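**Musent tower server, refurbished, drives on blue carriers**

Okay, I have a soft spot for this one! I sell a lot of used office gear through my little shop, Forkik, and most of it goes out the door without me thinking twice. But the Musent tower is the one I kept for myself first (mine lives under the stairs and holds all our family photos) and only then started buying more of them to fix up and sell.

What I like is how easy it is to get along with. You take the side cover off and you're in. The drive sits on a carrier with a bright blue handle, so even my brother-in-law Ivan, who is scared of anything with a circuit board, swapped his own drive last March and called me afterward to brag about it. Shut the thing down and unplug it before you go poking around, please!

**What you get**

- The tower, cleaned inside and out
- Power cord
- One blue-handled drive carrier with a drive in it, wiped and tested
- A printed sheet with my notes on your exact machine
- 28 days to change your mind

It's a big, heavy box, so measure your shelf first. I had one buyer, Soledad, who ended up moving a whole bookcase, and she was very nice about it, but still. It also likes some breathing room, so don't shove the vents up against a curtain or a pile of coats.
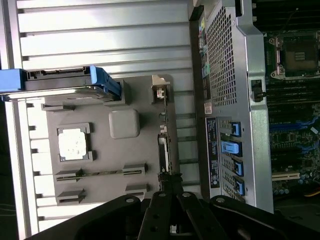 Dust is the other thing. I go over every tower with a soft brush before it ships, and I'd do the same at home a couple of times a year, mostly along the slats. Go easy with canned air and keep it upright while you spray.

Price is $700, and pickup is free if you're near the Amemholm store. If you want a second carrier, add $10 and tell me in the order note. The item number is 2263, and please put that in your email too, or I'll mix you up with the people asking about printers.

Questions go to me, Isamu Shibata. I answer most evenings after dinner.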